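Chapter 7
What the Planner Knows

Chapter 6 treated the controller as a loop that runs every 30 milliseconds. This chapter moves up a layer, to the software that decides where an arm should go before the loop is asked to move it. Our running code is Brolach, a small planning library written by Kamonchanok Boonyarit.

A planner works from a model, and the model is filled in by sensors. Wrist cameras give close views, and close views can be poor. 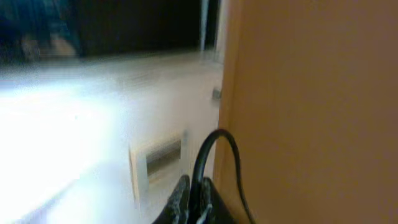

Figure 7.1 A wrist view with blur and strong light on the white surface. The recessed pull can still be made out.

Section 7.2 covers how to weigh such a view against a steadier one. When two arms share a table, each is an obstacle to the other —

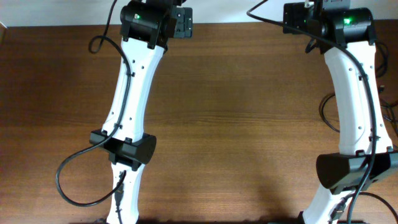 and the planner must check both sets of links at every step.

Contact with flat surfaces comes next, in Section 7.3.

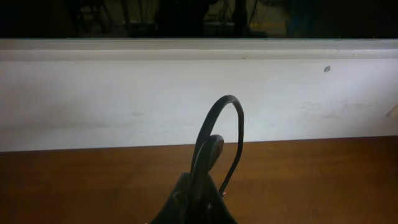
Figure 7.2 Gripper in front of a white panel, seen from the wrist.

Cables are harder. Most planners leave them out of the model, and Section 7.4 looks at the cost.

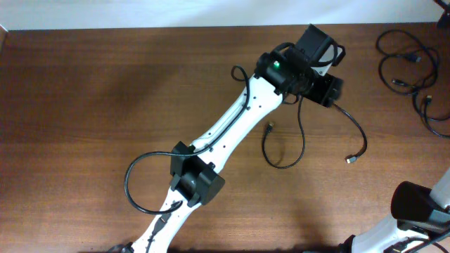
Figure 7.3 Loose cables on the tabletop beside a white arm.

Exercises begin after Section 7.5. You will need the colour calibration file from Chapter 4.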